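Section 3. Recording your first batch of walks in the simulated house

Welcome back! By now you should have Skarent installed and the Matholm house loaded. In this section we'll collect 40 short walks, each one a little trip through the rooms that the learning system will later study and try to copy. Take your time with it. Good, calm driving at this stage saves a lot of grumbling later on.

1. Open the Walks panel and choose Matholm, then Living Area.

2. Type your name in the Driver box. Ilaria Cocco sorts the batches by driver, so please spell it the same way every time.

3. Pick a goal from the list. For a first batch we like "go to the television" – it is an easy one to explain and an easy one to judge.

4. Press Start and wait for the view to settle before you touch the arrow keys.
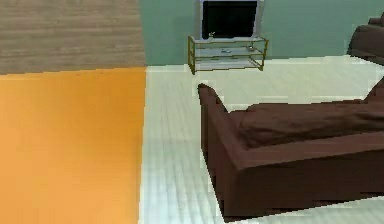

Living Area, television goal: view from behind the brown sofa, with the TV stand against the green wall.

5. Drive toward the goal at an even pace. From a spot like this one you have plenty of pale floor between the sofa and the stand, so swing wide of the armrest and then straighten up.

6. Stop when you are close to the stand and facing it, then press Done. Skarent saves the walk and gives you a new starting place.

7. Write one plain sentence in the Notes box, the way you would tell a friend: "Go past the sofa and stop at the TV."

Note: Small wobbles are fine, and so is pausing to look about you. Gyu-bin Sung went through all 1,325 walks in our first set and kept plenty of wobbly ones.

Note: The starting place may have you looking down at the furniture from fairly high up. You can change the height under View, but please do it before you press Start.

Caution: Don't change the floor colors or move any furniture halfway through a batch. The walks before and after won't match, and the whole batch will have to be driven again.

Caution: If you bump into something, press Discard and begin that walk over. Do not back up and carry on.

When the counter reads 40, press Close Batch and go on to Section 4.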